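Category: Furniture Care & Repair > Plastic and Resin

Plastic seats that wobble: fix or replace?
Posted by Bernice Sarpong, 29 June 2020

I look after the seating for a community hall. We own a lot of white plastic chairs and stools, and every summer a few more start to rock. So far I have been turning each one over on a covered table, checking the joints and putting a dab of two-part glue where a leg feels weak. The glue is Dursun, 30 minutes to set. It holds on some and lets go on others. Does anyone have a better way, or should I stop and buy new?
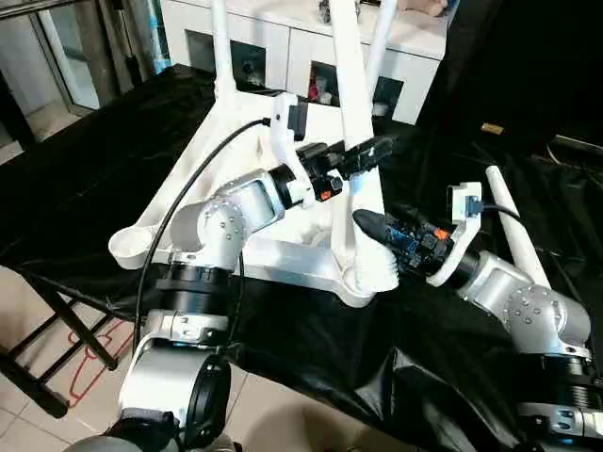
pasedness_joe: Stop gluing. Most of these chairs are polypropylene and glue doesn't bond to it for long. Look for a 5 in the little triangle under the seat. If it's there, you need a plastic welder or a new chair.

custari88: Disagree. I've used a primer first, then glue, and mine have lasted 6 years outdoors. Sand it, wipe it with alcohol, prime, then glue. People skip the sanding.

pasedness_joe: Yours are on a patio. Hall chairs get dragged and stacked. A leg that lets go under somebody is a claim against the hall.

Bernice Sarpong: Fair point about the claim. I did find the 5 on most of them. What do you put down underneath? Mine slide when I press on a leg. 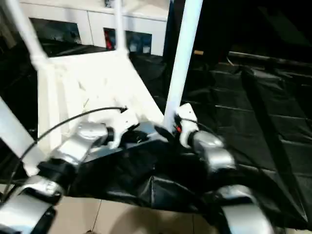
Black plastic sheeting over the tabletop

custari88: An old bath mat under the sheet helps. Plastic on plastic will always slide.

millroad: Before anyone glues anything, check the floor. I threw out four stools once and the new ones rocked in the same spot. Also look at the feet – if one is worn down, that's your wobble.

pasedness_joe: Agree on the feet. I still wouldn't glue a leg joint.

Bernice Sarpong: Went through the stools with that in mind. Several only need feet, so those stay. Dalteck quoted me $588 to replace the worst of the chairs and I will take that to the next meeting. 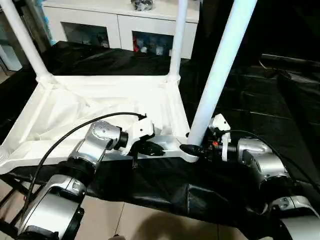
White stool, legs up, ribbed rim showing

custari88: Ask if that price includes delivery. It didn't for us.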